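Week two with the Histano trial. It's the paid simulator from Gisitz, you get an arm, a table and some blocks and you run your pick code before it touches anything expensive. Cubes again tonight.

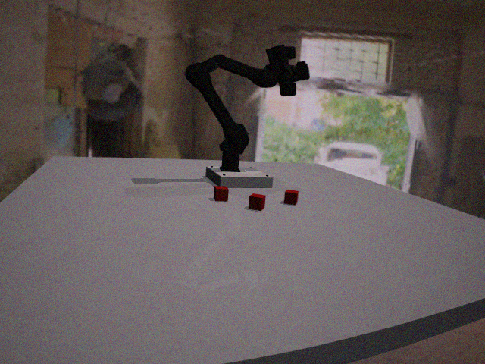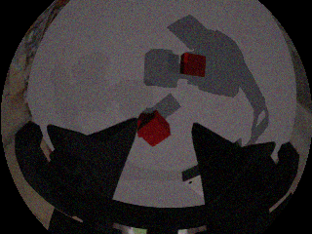
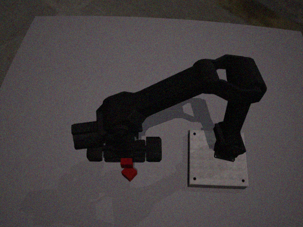
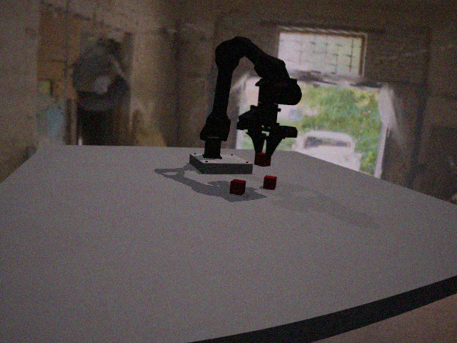

So, is it worth 162 a year. Probbaly, for me. Setup took 70 minutes, most of it me fighting the license key. Fadime Tuncer swears by Bodari, which is cheaper, but I like that the renders here come out grainy. And the arm throws a proper shadow across the table, good for annoying my cube detector. Docs are thin tho. Support answered Saturday, nice. 12 days left on the trial, will do stacking next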